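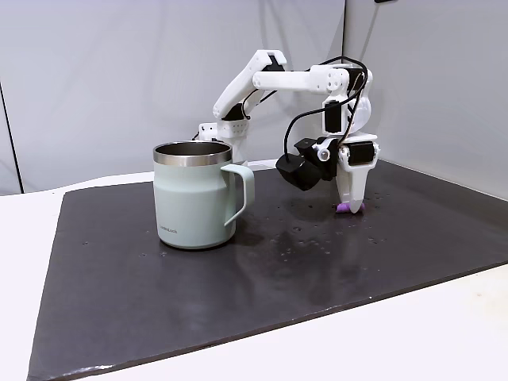
Im Mai ist unser Streit mit der Ustalholm Hausverwaltung zu Ende gegangen, und weil ein paar Leute gefragt haben, schreibe ich den Ablauf auf. Ich bin keine Juristin, also bitte nicht als Rechtsrat lesen.

Es ging um eine Nachzahlung aus der Nebenkostenabrechnung, 543 Euro. Davon entfielen 393 Euro auf eine Position, die nur »Sonstiges« hieß. Ich habe schriftlich um Einsicht in die Belege gebeten und bekam zur Antwort, die Unterlagen lägen beim Dienstleister. Beim zweiten Brief kam gar nichts, beim dritten eine Mahnung.

Danach bin ich zur Kanzlei Amar Belkadi gegangen, zu Frau Benmoussa. Hanane Benmoussa macht fast nur Mietrecht und hat das Erstgespräch kurz gehalten. Sie wollte den Mietvertrag sehen, die Abrechnung, die Abrechnung vom Vorjahr und meine Briefe mit den Nachweisen vom Einschreiben. Die Nachweise hatte ich nur für zwei der drei Briefe. Den ersten hatte ich einfach eingeworfen. Würde ich heute anders machen.

Sie hat dann selbst geschrieben, anderthalb Seiten, Frist zwei Wochen. Bis zur Belegeinsicht sollte ich nichts zahlen und auf die Mahnung nicht mehr selbst reagieren. Am vorletzten Tag der Frist kam ein Anruf, ob man sich treffen könne.

Der Termin war um halb zehn im Büro der Verwaltung. Auf dem Tisch lag ein dünner Ordner mit vier Rechnungen. Zwei davon betrafen das Nachbarhaus, eine war eine Reparatur am Garagentor, und die vierte war für die Dachrinnenreinigung. Die Reparatur gehört nicht in die Nebenkosten, das hat auch die Verwaltung eingeräumt. Bei der Dachrinne kam es auf den Vertrag an. In meinem steht sie drin, also habe ich meinen Anteil bezahlt.

Die korrigierte Abrechnung kam ein paar Wochen später. Die Anwaltskosten hat bis auf die Selbstbeteiligung die Rechtsschutzversicherung übernommen. Die Deckungszusage hatte die Kanzlei vorher eingeholt, sonst hätte ich es mir wohl überlegt.

Vor Gericht mussten wir nicht. Frau Benmoussa meinte, das sei bei solchen Beträgen meistens so, wenn die Belege erst einmal auf dem Tisch liegen.

Der Beitrag über den Tanzkurs bei Zandance kommt noch, der ist halb fertig.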